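Pince portative Vulter : prise en main lors de la journée portes ouvertes de Ronmont

La pince Vulter sert à enregistrer des gestes de manipulation sans bras robotisé : l'opérateur la tient, exécute la tâche, et les trajectoires sont exploitées ensuite. Ronmont la présentait en septembre, un mercredi, avec une session d'essai de 3 heures. Le thème retenu était le linge : plier un tee-shirt, empiler, ranger.

L'appareil de prêt pèse 700 grammes. La masse est concentrée vers l'avant, et le poignet fatigue au bout d'une vingtaine de pliages. La course des doigts est régulière, sans point dur. Le jeu latéral reste faible en fermeture complète.

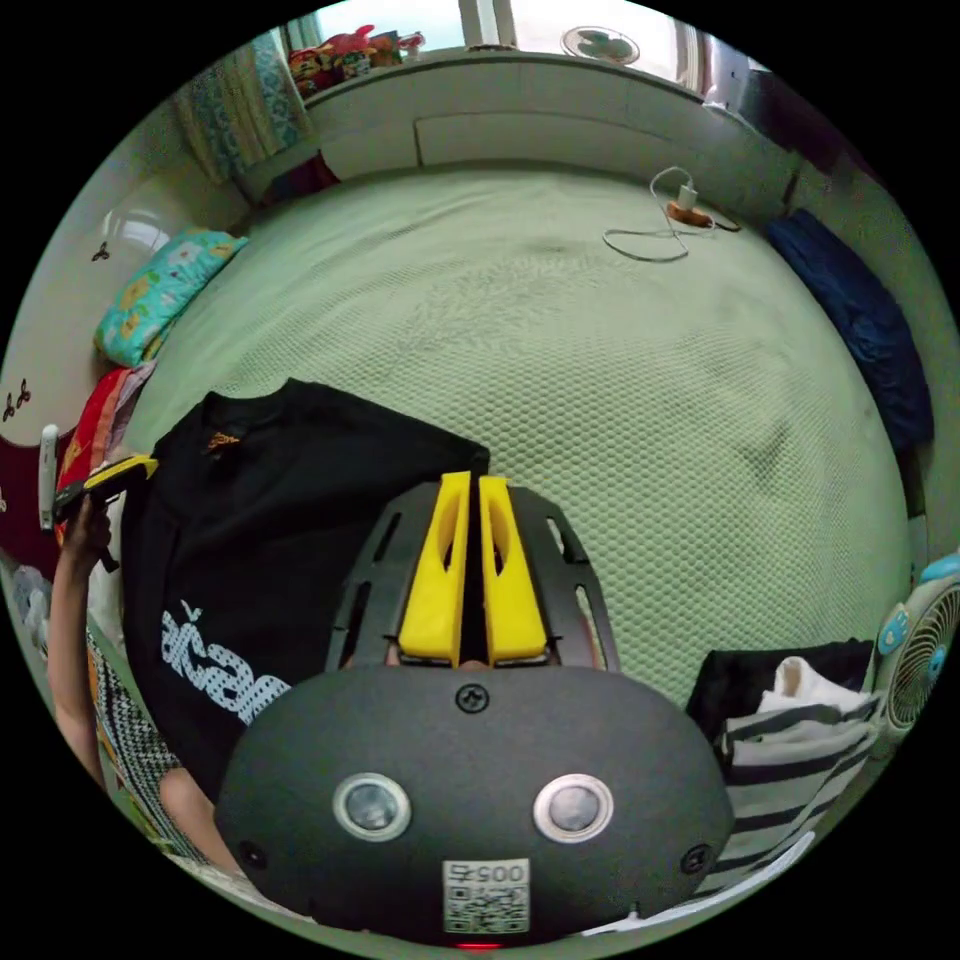

Le coton fin est le cas difficile. Pour saisir une seule épaisseur, il faut attaquer le bord du tissu presque à plat, puis fermer lentement. Grethe Dalsgaard, qui animait l'atelier, conseille de commencer par les manches. Avec une pince par main, la coordination s'acquiert vite, mais le second appareil gêne dès que les deux se croisent.

Le logiciel Hirkach signale les séquences incomplètes dès l'arrêt de l'enregistrement. L'export est lent et l'interface n'existe qu'en anglais. Le jeu de démonstration remis aux visiteurs compte 2 813 séquences, correctement indexées.

Points à revoir : l'équilibre, la notice, le prix des doigts de rechange.

Note : 3 sur 5.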